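Looking after the gripper at the washing-up cell

In November I promised to write how I look after our small cell at Skevow. Several people asked, and I was slow, so now it comes in February 2020 and it is longer than I wanted.

The cell is one arm on a table, with a two-finger gripper and a small camera at the wrist. It handles dishes. Dishes mean water, and water is the reason for almost all my maintenance. The arm itself is very patient. The fingers and the camera are not.

My routine is every 36 hours of running. First I stop the program and put the arm in the service position, with the fingers pointing down and a little open. Then I wipe both fingers with a cloth which leaves no fibres. I look especially at the inner side, where they touch the dish. If the surface has become shiny, I write it in the book, and if it is shiny over the whole tip, I change the pair. The fingers we buy from Rønning hold for 2000 grips in our use, sometimes longer when we have only bowls.

After this comes the wrist camera. I clean the glass, let it dry, and take one test picture with real dishes on the mat.

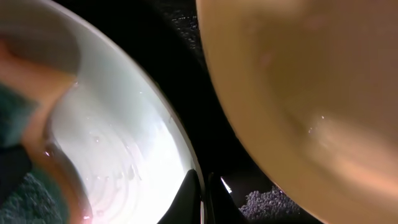 Skevow workshop notes, no. 157

I want to have both fingertips at the bottom of the picture, and I have them, black against the dark gap between the white bowl and the tan one. The small drops inside the white bowl are good to check for. When I can find them, I know that the glass is clean enough. The tan bowl is partly out of focus, but it is very close to the camera and I do not try to correct this. Before, I spent a whole evening turning the lens for a near bowl, and then everything further away became soft. Please do not repeat my evening.

White glaze is more difficult. It throws the light back so strongly that the edge finding may take a reflection for a rim. I turned the lamp a little to the side and made the exposure shorter, and this helped more than any setting in the software.

The last part is the screws. There are four at the gripper flange, and I had one come loose last winter. Now I mark them with a line of paint, so I see at once if one has turned. The cable I check by hand, from the wrist down to the first clip from Wenalberg. After 500 hours I open the cover and look for rust.

Next time I will write about the Trarness seals, which arrived in the wrong size again.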